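Volunteering abroad > Placements and fees > Fundale teaching placement, is the fee worth it?

isa_k
Posted in March

So I have an offer from Fundale for their classroom assistant placement and I keep going back and forth on it. It's 16 weeks, the fee is $900, and flights and insurance are on top of that. They say the money covers your room with a host family, breakfast and dinner, and "in-country support", and I can't get anyone to tell me what that last bit means. I've emailed twice!
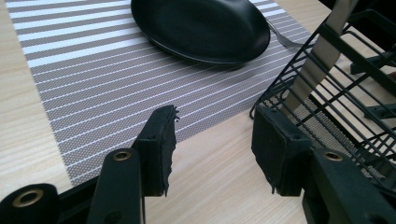
The other thing is I have no teaching experience at all. I tutored my cousins in math one summer and that's it. The coordinator was super friendly on the phone and said plenty of people start from zero, but I'd feel awful taking up space in a classroom where I'm no use to anybody. Has anyone here gone with them?

mowat_keir
I went with Fundale two years ago, same program. In-country support for us was one woman named Urquhart with a phone, and she was great, she got me to a clinic at 2 in the morning when I had a fever. But she was covering three towns (maybe four, I never got it straight) so don't expect weekly check-ins or anything. You won't be running a class. I mostly sat with the kids who were behind on reading and did the same five books over and over. I loved it.

plainbagel
I'm going to disagree with Keir a little. I did a shorter one with them and the school had clearly had a new volunteer every few weeks for years. The kids were sweet but they'd stopped learning our names. If you go, stay the full 16 weeks, and ask who does the reading groups when there's no volunteer. If the answer is no one, I'd think hard about it.
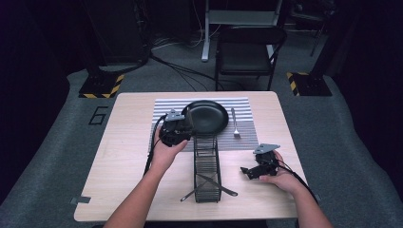

Keir says that wasn't his experience at all, and that his school had two paid aides who ran everything and just slotted him in. He thinks it depends on which town you get, and you can request one if you write before they assign you.

plainbagel
Fair enough, I didn't know you could request. Still think $900 is steep when $500 of mine never got explained. I asked for a breakdown and got a brochure.

isa_k
OK, that's really helpful, both of you. Asking for a breakdown tonight, and I'll ask about the aides too. Keir, do you remember which town you were in? And did you bring books or buy them there?

mowat_keir
Sending you a message with the town. Bring a few thin paperbacks, easy ones, and leave them at the school when you go.

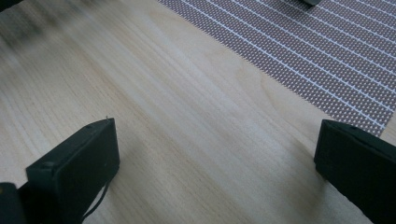
More threads in Placements and fees

Unis that give credit for a placement
Host family or shared house?
Getting a refund after a deferred start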